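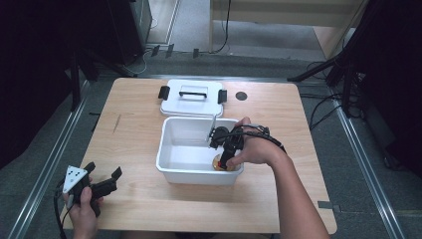
4. Running your first climate model in Plostevum

This is the fun part! By the end of this section you'll have a small planet of your own, with ice at the poles and a temperature curve you can push around as much as you like. You don't need a background in climate science. If you can follow a first course in differential equations, you already have most of the math.

Before you start: finish the installation in section 3 and check that the word "Ready" shows in the bottom bar.

1. Open Plostevum and choose File > New Model > Energy Balance.

2. Type a name for your planet. Spaces are fine, but slashes will confuse the export tool later.

3. Set Latitude Bands to 100. You can go as low as 5 if your laptop is old (the curve gets chunky, and I have a soft spot for it).

4. Leave Solar Input and Heat Transport on their default values.

5. Under Albedo, pick Smooth Step. This lets the reflectivity slide from open water to ice over a few degrees of latitude, so the solver has a much easier time near the ice line.

6. Set Run Length to 2000 years and press Run. The temperature plot redraws as the model goes, and it's lovely to watch it settle!

7. When the bar turns green, click Save State. You'll want this state again in section 5.

Note: If the plot keeps wobbling after the run ends, the model hasn't reached a steady state. Press Continue to pick up where it stopped.

CAUTION: Save State overwrites an older state with the same name and doesn't ask first. Rename anything you care about.

4.1 Finding the second climate

Now try the thing that got Svend Hafþórsson and me hooked on this project in the first place. The same sunlight can support more than one stable climate, and you can find another one from your own desk.

1. Choose Model > Duplicate.

2. In the copy, change Starting Temperature to Frozen. Don't touch anything else.

3. Press Run.

4. Open View > Compare and select both models.

You should get 2 separate curves, one mild and one frozen from pole to pole. Drag the Solar Input slider up slowly, letting the frozen planet settle between moves, and watch for the jump. Write down the value where it happens. Then drag the slider back down and see if the ice returns at the same place (go on, guess first).

CAUTION: Plostevum is a teaching model. Please don't use its numbers as forecasts for the real Earth.

Najwa Twal's worked solution, with the stability proof, is in Appendix B.

We use cookies to remember your settings and see which pages get read. Accept all | Manage choices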